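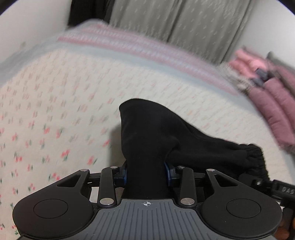
Opinion > Machines > Research

Laundry is a bad place to declare victory

Rigoberto Ospina

12 comments | 50 shares

I read the Plokent paper twice, the second time with a pencil. The claim is simple enough. Give people a gripper they can hold in one hand, let them pick up clothes in their own bedrooms, record what the gripper records, and train a policy on the result. Then put the same kind of jaws on an arm and watch it tidy. No teleoperation rig, no lab, no expensive robot sitting idle while a grad student steers it.

I like the idea. I have liked it each time it has come around. What bothers me is the chart on page 7, where success on "garment pickup" climbs nicely as more homes are added, and the sentence under it, which says the method "generalizes to unstructured domestic environments."

Look at what counts as a success. The jaws close, the garment leaves the surface, and it stays up for two seconds. What look like knit pants pinched into a twist, one cuff dangling and the rest bunched over the fingertips, is a pass. Anyone who folds clothes for a household would call that the easy part. You still don't know where the waistband is. You can't fold from there without putting it down and starting again, and putting it down isn't scored.

Then there is the hand. A person holding a gripper brings along a wrist, a shoulder and a lifetime of picking up pants. They lean over the bed. They come in at an angle the arm in the paper can't reach, and they adjust before they know they've adjusted. The authors filter out motions their arm can't follow, and say so in a footnote, but they don't say how much got thrown away. I'd like that number more than any number they printed. If half the good grasps are out of reach for the robot, the cheap data is less cheap.

Speed is the other thing. People move fast when they do chores, and a camera riding on the tool moves with them. Flowers on a bedspread turn into streaks. Black cloth between dark fingertips doesn't give a network a lot to hold on to either. The paper reports one average across all fabrics, with no breakdown by color or by blur, and Annunziata Galli, who ran a similar collection at Zernport before it closed its home group, told me that was the first table she would have asked for. Her own team found dark clothes were where everything went wrong. They never published it.

The robot trials took place in four homes. Four is fine for a first paper. It isn't fine for the word "generalizes," and two of the four were also in the training set, with the items moved around. On the two new homes the score drops, and the text calls the drop "modest." I would have called it the result.

I'm told the follow-up, with the Kaczmarczyk arm and a bigger set from Pindthorpe, fixes some of this. Maybe it does. A preprint is promised for December. What I'd want to see in it isn't complicated: a task that ends with the clothing somewhere useful, homes nobody collected in, the failures sorted by kind, and a plain baseline where the arm just closes on the highest point of the pile and lifts. I have a suspicion about that baseline. On a soft heap in the middle of a bed, it's hard to miss.

The tool itself may well be the best thing here. People will build on it, and they should. But a way of gathering data is a different thing from a robot that does laundry, and the paper slides from one to the other somewhere around its third section without stopping to mark the spot.

Related
Why demo videos should come with a failure reel
The dishwasher benchmark, two years on
Who owns the data from your kitchen?
Teleoperation isn't dead yet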